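**Acuariofilia marina - Unidad 4: cuarentena de peces de arrecife**

Todo ejemplar permanecerá en cuarentena un mínimo de 16 días antes de su ingreso en el acuario principal. Para lábridos pequeños se empleará una cuba de 70 litros - de 100 si se aloja una pareja - con tapa ajustada y refugios de PVC. La salinidad se medirá a diario.

Lectura obligatoria: cuaderno Civirura, capítulo de parásitos externos.
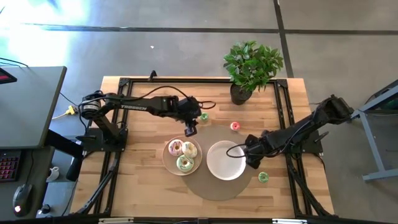

Ikhsan Ngau: en lábridos que se entierran conviene añadir una bandeja de arena fina.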